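Chapter 4
Rehearsing the Job Before You Build It

By the time you reach this chapter you should have a bench you can lean on without it walking away from you, a power supply that doesn't hum, and a fair idea of where your arm is going to stand. I hope you also have a cup of tea, for we are going to spend a good while on a computer model before we touch a single spanner.

When we began the Heywood build, in a shared workshop on the edge of Rendthorpe, we were so keen to see something move that we bolted everything down on the first evening. It was February, the heating was off, and we drilled the pedestal holes in the wrong place. Moving them cost us 2 weekends and a good deal of good humour. The second build, which we called Bandine, was drawn on the screen first, floor and all, and it went together far more happily.

You needn't model every last screw. Start with the things that stay put — the floor, the mat, the pedestal — and then add the arm and whatever it has to work beside. Ours was a small bench vise with a scale along its front, a lovely thing to practise on, as the jaw gives you something to measure against.
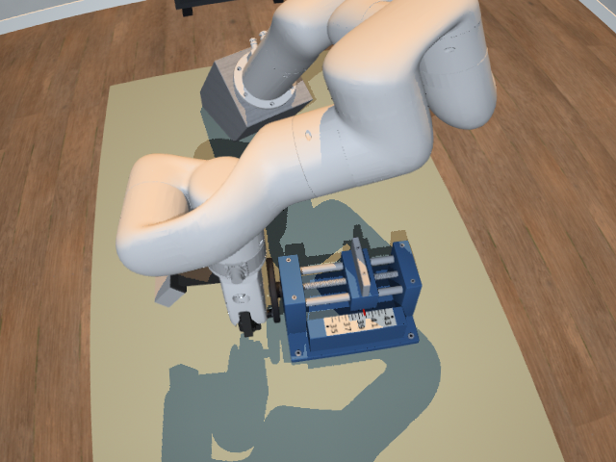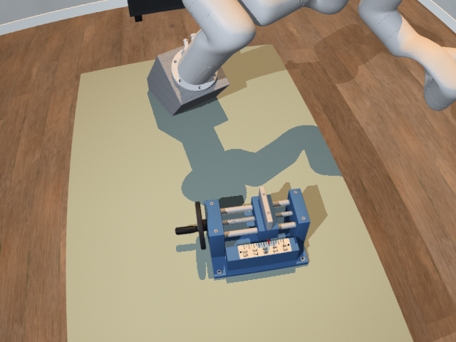 Figure 4.1 The simulated arm in two poses, with the blue vise on its mat. First picture: the gripper beside the vise. Second picture: the end of the arm over the floorboards.

Spend some time with the shadows, too. I used to switch them off to make the model run faster, and I was wrong to do so — if you mean to add a camera later on, you will want to know where the arm throws its shade.

In the pages that follow we shall set the height of the pedestal, check the reach in every direction, and write a first short program that brings the arm to the vise and away again. Keep your notebook open beside you, and write down each pose as you save it. Section 4.1 begins with the floor.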